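Brasance Housing Cooperative: Household Organics Separation Pilot
Progress report to the Stetosa Fund, second reporting period
Prepared by Houda Ezzat, project lead

Status

The pilot remains within scope. Enrollment closed in July at 200 households across the Kumby and Mizuno blocks. Both blocks are on the twice-weekly collection route. Weighing at the collection point is carried out by Nicanor Casado, who also keeps the contamination log.

Work completed

Kitchen caddies and a starter supply of liners were issued to all enrolled households. The sorting guide was revised after the first period, when residents reported that the section on coffee pods and tea bags was unclear. The new version treats both as residual waste unless the package states otherwise. 3000 copies were printed, which covers the pilot and the planned extension.

The collection point at Mizuno was moved from the rear gate to the side entrance. The rear gate is locked overnight and some residents were leaving bags outside it. Morena Pellegrini negotiated the change with the building manager.

Residual waste is still measured by sample, using the household's own bin. Samples are taken in the evening before collection.

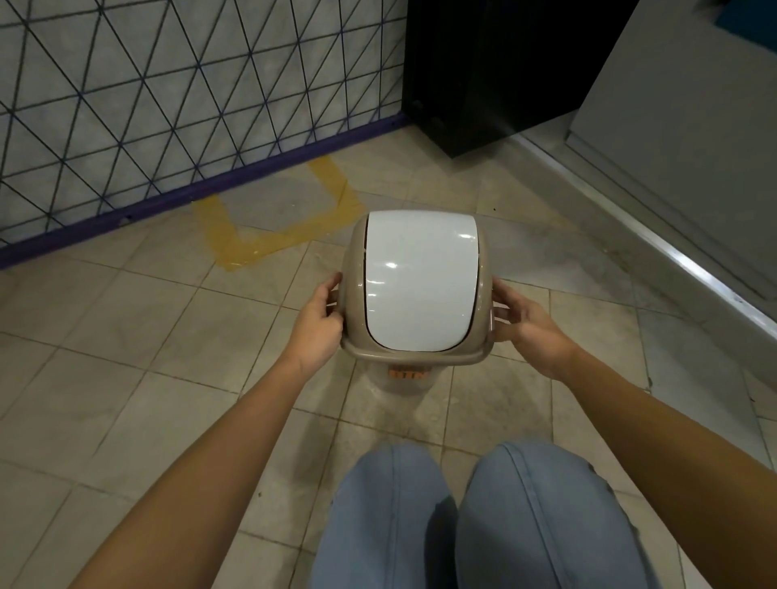 Does the project replace the residual waste bin in each home?
Households keep whatever bin they already own, and the grant pays only for the organics caddy and its liners.

Results to date

Collected organics reached 800 kg per month at the end of the period, against a target of 500 kg. The Kumby block accounts for the larger share. Contamination consists mainly of plastic film and produce stickers. Glass was logged once, at Mizuno, and the load was rejected by the composting site.

Participation falls during school vacations. Rosalba Gatti is comparing the vacation weeks with the regular weeks and will supply a corrected series with the next report.

Issues

Liner supply was interrupted once. The supplier shipped the wrong gauge and the replacement order arrived late. Paper bags were used in the interim and tore when carried down the stairs.

The platform scale at Kumby drifts. It has been recalibrated and is now checked against a reference weight before each session. Readings taken before recalibration are flagged in the data file.

Budget

Spending is in line with the approved plan. Macarena Cantero has requested that the unspent printing allowance be moved to liners. Written approval from the Fund is needed before the next order is placed.

Next period

Extension of the route to the third block, subject to access for the collection vehicle. A Sunday drop-off session at Kumby will be tested for residents who miss weekday collection.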